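工作日记:餐具整理与台面清理

2018年12月21日

今日上午继续办理茶水间餐具清点与归位事宜。按照本单位后勤管理办法,年终前应完成一次餐具核对,并将结果登记入册。本册编号3402,自九月启用,至今已记至第17页。
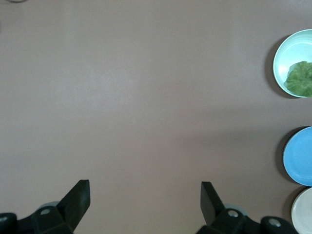 上次登记以后,各组陆续退回借用的碗盘,入柜时未按类别区分,浅色与彩色器皿混放,取用多有不便。经请示,本次整理改以器形为先、颜色为次:碗归一处,盘归一处,盘类之中再将蓝色与白色分开。上述办法自今日起试行,试行期间如有不便之处,由本岗记录并于月底一并上报。

清理工作从台面开始。紫褐色的桌面宽而平,表面无光泽,浅色水渍不易察觉,须换角度迎光查看方能发现。先以湿布顺一个方向擦拭,再以干布收尾,未使用去污粉。去年曾因去污粉残留,在另一张桌上留下白痕,多次处理仍未除净,故本年度起台面一律只用清水及中性洗涤剂。所用洗涤剂为Ustano供应,尚余2瓶,够用至下月。

餐具摆在桌子右侧,留出中间的大片位置,以便铺开登记表及逐件检查。圆形浅碗内壁颜色很淡,近于白色而略带薄荷绿,碗沿光滑。登记时对其颜色一栏颇费斟酌:旧册写作“白”,另有一处写作“浅绿”,前后不一,致使核对时一度以为是两种器皿。现统一写作“淡薄荷白”,旧册相应条目旁加注说明,不作涂改。

浅蓝色盘子颜色均匀,盘沿微微隆起,与乳白色盘子放在一处极易分辨,登记并无疑问。需要说明的是,蓝盘原购自Gridden,该款据供应方答复已停止供货,今后如有破损,不再逐件补配,届时整组更换。乳白色盘子仍可续购,暂不列入采购计划。

碗内那团皱起的绿色物件,不属餐具,不入餐具册。今后凡碗盘之内留有其他物品,应先行取出,另行处置,再办理器皿登记,以免归柜时一并带入。此项已写入交接事项。

十时许,茶水间有同事前来取用热水,清点暂停片刻。其间有人提出,盘子是否可以直接叠放于碗上,以节省柜内空间。本岗意见为不宜:碗沿受力不均,取用时又须先移开上层,反增磕碰。柜内空间不足的问题,应从清退闲置器皿着手解决。该意见已口头答复,现补记于此。

下午处理柜内事项。柜子共3层,上层存放碗类,中层存放盘类,下层留作备用。原有隔垫已经变形,边缘翘起,盘子推入时常被卡住,今日全部撤下。新隔垫系向Siddiqui订购,到货后发现尺寸较柜深略长,经修剪后铺设平整。修剪余料未予丢弃,拟垫于抽屉之内,供存放汤匙之用。标签沿用Sekell的旧式纸签,字迹以黑色墨水书写,贴于隔板正面左侧,高度一致。

关于摆放次序,另记数点。浅碗口阔而身浅,叠放不宜过高,两碗之间垫纸一张。彩色盘靠左,白色盘靠右,同色者大在下、小在上。器皿入柜前须完全晾干,不得以湿布代替干布擦拭。晾放时彼此应留间隔,不得边沿相抵。上月曾有一只白盘因紧挨碗壁放置,取碗时受带落地,所幸地面铺有软垫,未致破损,仍应引以为戒。

核对结果方面,本册所载与实有大体相符。唯有一件深口碗未能找到,借用栏内亦无签名,已张贴启事,请借用人于年底之前归还。如逾期仍无着落,按规定填写损耗单,报请核销。此前类似情形多因口头借用所致,本岗拟建议取消口头借用,一律签名登记,即便当日归还亦不例外。

本日另有两事未办结。其一,登记册封面破损,需更换封皮,已提出申请,尚待批复。其二,茶水间东侧灯管光线偏暗,傍晚时分擦拭台面难以看清污迹,已向维修部门报修,对方答复须待元旦之后安排。在此之前,台面清洁一律安排在上午进行。

十七时关闭柜门,钥匙交回值班室,登记册随身带回,次日誊清。抹布已清洗,晾于水池旁。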